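Polling place walk-through, Hubmann Hall, Petport
Precinct 351, Jarkmont County
Mon 31 August

I promised I'd post the filled-in checklist with my comments this time instead of letting it sit in a drawer like the May one. My notes are under each item. OK means OK, FIX means fix it before we open the doors, and ASK means I couldn't tell and somebody at the county has to answer me.

OUTSIDE

1. Accessible parking marked and close to the entrance: FIX
The paint is so faded I parked in one of the spots myself before I noticed (I moved!). We need the stand-up signs out of the shed, and we need them out before the first voter pulls in.

2. Path from parking to door level and clear: OK
There's one lifted slab by the hedge, but it's off the route. Put a cone on it anyway.

3. Ramp and handrail: OK
The Perno ramp held steady with me bouncing on it like a kid. The rail is tight on both sides now. In May the left one wiggled and I complained about it to anyone who'd stand still.

4. Campaign distance line measured and marked: ASK
I measured from the main door. If the side door counts as an entrance too, the line moves out past the mailbox and the usual sign crowd is going to be very unhappy with me. I'd like that answer in writing, please, because I'm the one who has to walk over there and tell people to pick up their yard signs.

5. Outside lights work after dark: FIX
One of the 2 over the steps is out. Lines run late and I don't want folks leaving down those steps in the dark.

ENTRANCE AND EXITS

6. Doors open easily and stay open: OK
Door wedge is in the supply box. Do not use the fire extinguisher as a doorstop. I took it out of the doorway myself, again.

7. Exit signs lit, exits unblocked: FIX
Signs are fine. The back exit has a stack of folding chairs leaning on it, and I mean right on the push bar. They need to go in the closet.

8. Occupancy posted: OK
104 people, it's on the wall by the coat hooks. We've never come close to that inside at once, but a long line on a rainy day would all like to be indoors, so the greeter should know the number.

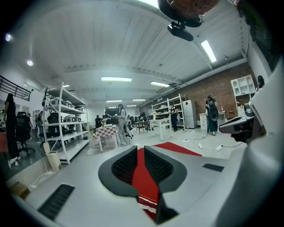
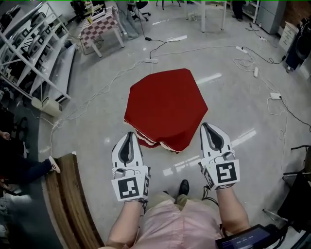
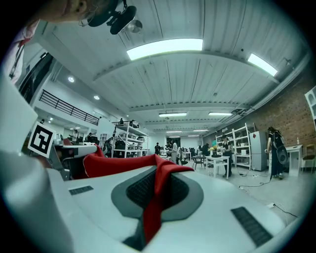 VOTING ROOM

9. Floors clean, dry and not slippery: ASK
My big worry in any voting room is the floor, and I'll bore you with it every single time. The county form gives it one line, which tells me whoever wrote the form never mopped up after a wet November line. Look at the second picture, at that light gray polished floor with the overhead lights showing in it as bright white patches. On a shine like that I'd have a hard time spotting a puddle, and so would a voter with her nose in a sample ballot. So I want mats from the door to the check-in table, edges taped flat, and a dry mop where we can grab it. What I need to know from the county is whether the mats come with the equipment delivery or whether I'm hauling my own again.

10. Cords covered or taped: FIX
The check-in tablets plug in on the far wall, and the cord runs straight through where people stand. Either we turn the table around or we get a proper cord cover. I vote for turning the table, it's free.

11. Booths placed for privacy: OK
Backs to the wall, no windows behind them. I sat in each one and tried to snoop on the next, and I couldn't read a thing.

12. Accessible booth has room to turn: FIX
It fits on paper. Once you add the poll watchers' chairs it doesn't. The watchers can sit by the radiator, where they can still see check-in perfectly well.

13. Ballot box seal and storage: OK
We're set up for 3,000 ballots, locked cabinet, seal numbers go in the log with both signatures, one from each party. Please, both signatures. I spent a whole evening in May chasing a missing one.

14. Tablecloths and bunting: FIX
I love the patriotic look as much as anybody, but the cloth on the greeter's table pools on the floor and I caught my heel in it. Pin it up or leave it home. Nothing with a candidate's name, slogan or party logo on it, and yes, that includes the coffee mugs.

PEOPLE

15. Workers know where the first aid kit is: OK
Under the check-in table, red lid. I restocked the bandages.

16. Emergency contact sheet posted: FIX
The sheet on the wall still has the old elections office number. I called it and got a fax tone.

17. Plan for moving ballots if we have to evacuate: ASK
The form says "follow county procedure." I've asked for the county procedure twice. Still waiting, and I'm leaving this one open until I have it in my hand.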